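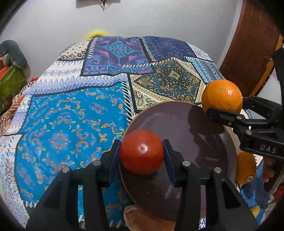
Red lentil soup splits into water and sludge after freezing

Shirin Ghasemi

I cook a batch of red lentil soup every other week and freeze it in portions. Fresh, it is smooth and even. After thawing it separates: a layer of thin yellowish liquid on top and a dense, slightly grainy paste underneath. Stirring brings it part of the way back, but it settles again in the bowl within a few minutes.

Recipe as I make it:

280 g split red lentils, rinsed until the water is clear
1000 ml vegetable stock
1 large onion, chopped
2 carrots, chopped
3 cloves of garlic
2 tablespoons olive oil
1 teaspoon cumin
juice of half a lemon
100 ml single cream

Onion and carrot are softened in the oil for ten minutes, garlic and cumin go in for one minute, then lentils and stock. I simmer it with the lid on for 25 minutes, blend it with a stick blender, stir in the cream and lemon and leave the pan on the worktop until it is cool enough to portion. It goes into 500 ml plastic tubs (Stodex, the square ones with the clip lid) and straight into the freezer. Thawing is in the microwave on full power, from solid, because I usually forget to take it out the night before.

I have tried leaving out the carrot and I have tried a different brand of lentils. Neither made any difference. I would like to know whether the fault is in the recipe, the freezing or the reheating. I would also rather not add cornflour if there is another way, as I find it makes soup taste flat.

The freezer is a Burnach upright set to -18. The blender is a Traton stick type, fairly old, and it does leave a few whole lentils at the bottom of the pan.

Ardalan Safavi

There are three separate causes in your method and they add up. Taking them in order of effect:

1. Cream and acid before freezing. Single cream is low in fat and does not freeze well. Ice crystals break up the emulsion, and on thawing the fat and water come apart. Lemon juice makes it worse by encouraging the milk proteins to clump, and those clumps will be part of the graininess you describe. Freeze the soup without either. Add both after reheating, off the boil, cream first and lemon last. If you must freeze it with dairy in, use double cream, which is much more stable, and still leave the lemon out.

2. Slow freezing. A full 500 ml tub put in warm takes many hours to freeze through to the middle. Slow freezing gives large crystals, and large crystals draw water out of the cooked starch. That water is most of the thin layer you see on top. Cool the soup quickly (stand the pan in a sink of cold water and stir it now and then), chill it in the fridge, and then freeze it in shallower portions. A freezer bag laid flat on a tray, no thicker than two fingers, works better than a deep tub. If you prefer tubs, fill them halfway. Leaving a large pan out until it is cool is also poor practice for food safety, so the cold water bath is worth doing in any case.

3. Full power from solid. The outside boils while the centre is still ice. The boiled part loses water and thickens to paste, the ice melts into it late, and the two never mix properly. Use the defrost setting until you can break the block up with a fork, then medium power, stirring every two minutes. A saucepan on a low heat with a splash of water and the lid on is better again.

On the recipe itself, 280 g of lentils to 1000 ml of stock is on the thick side but within the normal range. I would simmer for 30 to 35 minutes instead of 25. Undercooked lentils blend into small hard particles which sink, whereas fully cooked ones swell and hold the liquid. The whole lentils you find at the bottom of the pan suggest that some are not quite done. Add salt to taste at the end.

Whatever you do, a small amount of separation is normal with any frozen pulse soup. Reheat it until it is properly simmering and blend again for 20 seconds. That second blending will do more than anything you could put in before freezing. No cornflour is needed. If it still settles, cook one small floury potato in with the lentils next time. Potato goes grainy if frozen in pieces, but blended in at that quantity you will not notice it.

If you want to find out which of the three is doing most of the damage in your kitchen, split one batch. Freeze one portion as you do now, one without cream and lemon, and one without cream and lemon in a flat bag. Reheat all three the same way and compare.

Moradi77

I just put a spoonful of tahini in mine when I heat it up and give it a whisk. Never had it split. I don't use cream though, so it might not be the same thing. Also my tubs are round, not sure if that matters.

Shirin Ghasemi

Thank you both. I split the batch as suggested. The portion frozen in the usual way separated as before. The one without cream and lemon had a thin layer of liquid which stirred in and mostly stayed in. The flat bag was the best of the three and needed only a few seconds with the blender. I simmered all of it for 35 minutes this time and there were no whole lentils left, so the Traton is not to blame. I have not tried the tahini yet.

Ardalan Safavi

The shape of the tub does not matter, only the depth. Tahini does work as an emulsifier, but it changes the flavour a good deal, so start with a teaspoon per portion.

Related topics

Can I freeze soup with pasta already in it?
Chickpeas still hard after two hours of simmering
Split peas or red lentils for a thick dal
Stick blender or jug blender for hot liquids
How long does home-made vegetable stock keep in the fridge?
Tomato soup curdles when milk is added
Freezer bags leaking during defrosting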